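4. Now the fun part — pairing! Hold the button on the back of your Delline thermostat until the ring blinks, then open the Setum app and tap Add. Mine took 33 seconds the first time, and I'd already started muttering at it.

5. Pick your room name. I called mine Den, but you can use anything up to 54 characters (go wild).

> **Note:** If the app says "No hub," move the hub closer. I keep mine on the hall shelf and it reaches the whole upstairs, except the bathroom.

6. Set the night temperature first, then the day one. The app lets you do it the other way, but then it forgets the night setting and you get to type it all in again. Kristýna Rusnák wrote to me about this in December, so it isn't only my unit!

**Caution:** Turn the power off at the breaker before you take the cover off again. Yes, even for a quick look at the wires.

7. Tap Save, wait for the ring to go solid, and snap the cover back on. It clicks at the top first, then at the bottom.
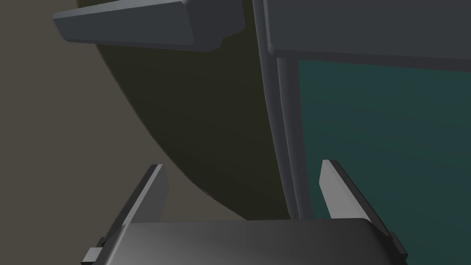 ## If the ring keeps blinking

Hold the button for 3 seconds, let go, and start over from step 4.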